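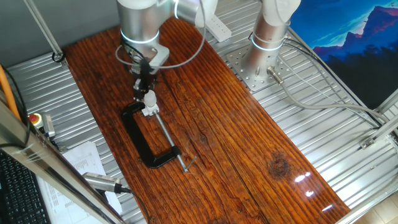
Quem avisar numa caminhada na serra de Orham?

Vou fazer o trilho de Hurkau sozinho no domingo, 11 km. Quase não há rede. Em caso de queda, ligo para onde?

Aurelio Vidal

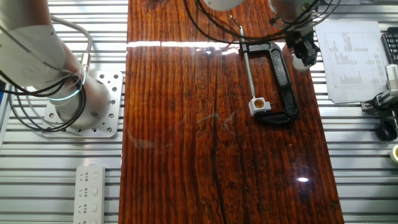
Leitura: 3 min

Liga 112, mesmo sem rede do teu operador, a chamada pode passar por outra. Diz o nome do trilho e o último marco que viste. Deixa o percurso escrito a alguém, com hora de regresso.

Bermúdez

Leva apito. Seis sopros num minuto, pausa de um minuto, repete. E frontal com pilhas novas.

istdale116

Eu fui em março e havia rede no marco 3.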